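Doucet Repair Room
Progress report to the Verkard Fund, second period
Prepared by Hüsnü Soylu, 12/03/2018

Dear friends at Verkard,

When I wrote to you last I was still surrounded by cardboard boxes and had to apologize for my handwriting, as the printer was under one of them. I am happy to say that the boxes are gone, the printer works most days, and I can give you a proper account of where your money went and what we have been doing with it. I'll try to keep it short, but those of you who have visited will know how that usually goes!

The money first

You asked us to put spending at the top this time, so I have. The grant for this period was $1,806. Of that, $933 went on hand tools, tool rolls and the small parts we use up quickly (screws, springs, tape, fuses). Another $589 went on the two storage cabinets from Drollance, delivery included. That leaves $284, and we would like your permission to carry it over to the next period and spend it on better task lighting. The light over the back tables is fine until mid-afternoon and then it is really not fine, and people with reading glasses (I am one of them) end up holding a toaster up to the window.

One of the cabinets came with a door that wouldn't close. Drollance sent new hinges without any argument and I fitted them myself in an evening, so there was no extra cost, only some language I would not repeat in a report.

The tools

The biggest change has been the way we keep the small tools. In the old room everything lived in coffee cans. You would reach in for a fine screwdriver and come out with a bent one, a pencil and somebody's door key. People lost a good part of their evening just hunting, and the newer members were shy about asking, so they would use whatever was nearest and chew up the screw heads. I have a jar of ruined screws that I show to visitors, which my wife thinks is an odd thing to be proud of.

We now use rolls with slots. They open flat on the table, you take what you need, and you put it back in the slot it came from. It sounds like such a small thing to write to a funder about, but it has changed the mood of the evenings more than anything else we bought. An empty slot shows up at once, so a missing driver gets looked for under the table that same night and not three weeks later. We bought our rolls from Deteck after borrowing one to see if we liked it, and the seams have held up well. The black cloth does hide black handles if the light is poor (see my plea above), but a bright edge makes the roll itself hard to lose.

There is a bit of a knack to laying one out. It should go down square to the person using it, slots toward the middle of the table, with clear space beside it for the thing being mended. We also ask people to roll it up only after checking along the rows, and to tie it firmly. I gave a short talk on this in April and spoke for far too long, but the habit has stuck.

Orange trim goes all the way around this one, with a stripe down the middle, and the slim tools sit in their rows on either side.

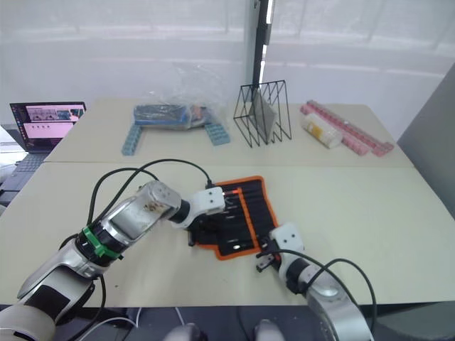

Aivar Kalniņš wrote to me that he would like the slots labeled by size, as he still pulls out two or three wrong drivers before he gets the right one, and that he would gladly trade the neatness for a bit of white paint on each handle. I think he has a point. We tried paper labels and they came off on people's fingers, so paint is next, and if it works on one roll we will do the others.

What hasn't gone so well

The sewing corner is behind. We had hoped to have it open by now, but the table we were promised was too low for anyone to sit at comfortably, and I didn't want to spend your money on a new one before asking around. I have two leads. I also have to own up that the sign-out book is patchy. People fill it in beautifully for a week and then forget it exists, me included, and so I can't give you the list of loans I said I would. It now hangs on a string by the door.

Next period

We would like to do 3 things: put up the lights, finish marking the tools, and get the sewing corner open with a table a grown person can use. I'll send the lighting quotes separately as soon as I have the second one.

Please do come by if you are in the neighborhood. The kettle is on the left as you come in.

With warm thanks from all of us,
Hüsnü Soylu
Doucet Repair Room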